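Keeping School Computers Longer: A Study of Repair and Reuse in Bardale

Final report, Technology and Society project
Jun 12, 2021

Background

Our group wanted to find out what happens to desktop computers when a school stops using them. Bardale has no electronics recycler of its own. Old machines are stored until a truck from Mesum picks them up in August. Most of them still turn on. We asked whether more of them could be kept in use, and what it would take.

We looked at 58 desktops that had been taken off the school's equipment list. We had the storage log, a power meter and the use of one bench in the tech room. We did not have money for new parts, so every repair used parts from other machines on the list.

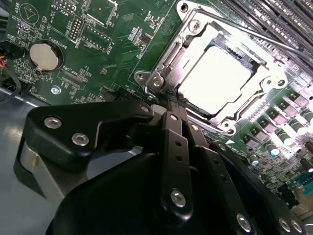
Photo: Bardale student project group

What we found

Of the 58 machines, 53 started on the first try or after a simple fix. The usual fixes were reseating memory and replacing the small battery that keeps the clock running. The machines that did not start were set aside for parts.

The log gives a reason for removal for each computer. The most common entry was "slow." Very few entries name a fault. We tested a group of the slow ones and found that the hard drive was the main problem. Programs opened much faster after we moved in a solid-state drive from one of the parts machines. We only had 2 of these drives, so this part of the test was small and should be repeated.

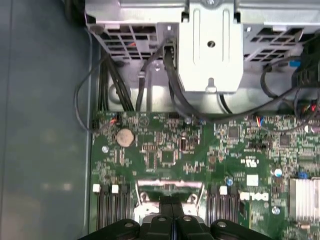

Figure 2. Dell motherboard and drive cage in an open desktop case.

Operating system

A computer can be in good shape and still not be allowed on the school network. The school requires an operating system that gets security updates. Some of our machines could not run the newer version of the one they had. We installed a free system on 12 of them. The web browser, word processor and typing program all worked. The Mitell attendance software did not, so these machines cannot be used by teachers. They could be used in the library or lent to families.

Survey

We gave a short survey to students in two grades. Most said they would take a used desktop home if it came with a screen and keyboard. The main worry was what to do if it broke. Several asked for a laptop instead. We did not ask about internet service at home, and we should have.

Energy use

We measured the machines when idle and while playing a video. Older desktops used more power than the newer lab computers in both cases. A machine that is only on for homework in the evening would not add much to a home electric bill, but one left on all day would. We suggest setting the sleep timer before any computer is lent out.

Limits of the study

We worked with one school and mostly one type of computer. Battery and drive life were not tested over time. The Pirihi campus keeps its own list and we did not get to see it before the due date.

Recommendations

The school should write down the actual fault when a computer is removed. Working machines should be sorted before the August pickup. Drives must be wiped before anything leaves the building, and the log needs a column to show this was done.

Related projects
Water Use in the Bardale Cafeteria
Is the Pirihi Bus Route on Time?
Paper Recycling: One Year Later

Comments

tabbycat_9: Did you try adding memory to the slow ones too? That helped ours at home.

Parent of a sophomore: We would be interested in a loaner. Is there a sign-up yet?

rkbench: Good report. Check the power supplies before you lend these out, the fans collect a lot of dust.

This site uses cookies to remember your settings. Accept / Learn more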